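Two-finger vs suction for bin picking – which one do I keep?

Posted by skisenska_lab

Need to pick one gripper by end of March and I'm going in circles. Setup is an arm over a metal bin, small blocks, fixed camera looking in. Tried a Bresden two-finger and a Skirero suction cup, same arm, same blocks, 2 days each.

Suction is quick when a block is lying flat by itself. Falls apart when they're crossed over each other or shoved up against a wall. Two-finger gets more of those but then it bumps the bin side and the arm stops. Controller is a Tsuchiya, force limit left at default.
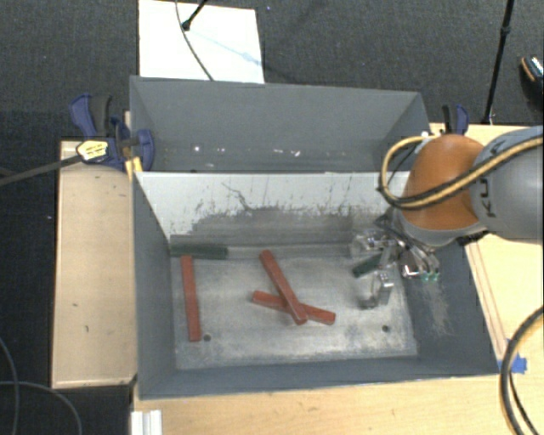

Bresden, 2021-01-29

Finger gripper going in on the right side, one green block in among the metal parts. Close to the wall there, this is the spot where I get most of my stops. The crossed red ones in the middle are what suction kept missing. Floor of the bin is pretty scuffed and I wonder if the camera is picking up the shiny patches as edges.

Anyone run both? Don't want to buy a tool changer if I can help it.

Thịnh Bạch

Ran both for 9 weeks. Keep the fingers. Most of your stops are probably the approach, not the gripper – if you come straight down next to a wall there's no room for the finger to open. Tilt the wrist so the hand leans toward the middle of the bin. We went 8 degrees and the stops mostly went away. Also open the fingers only as wide as the block needs, not all the way, people leave that on full open and then wonder.

For the green one along the back wall, push it out first with one closed finger, then grab. Slow but it works.

Shiny floor is a real thing. Try a matte liner before you touch the camera settings. Cut holes for teh ones in the bin floor if you use them for anything.

gripfan4

suction is fine just get a smaller cup

skisenska_lab

Tried the smaller cup, 4 tries on crossed blocks, got 2. Tilt sounds promising, will do that tomorow and post back. Is the 8 degrees set in the pick pose or in the tool frame?

Thịnh Bạch

Pick pose. Leave the tool frame alone.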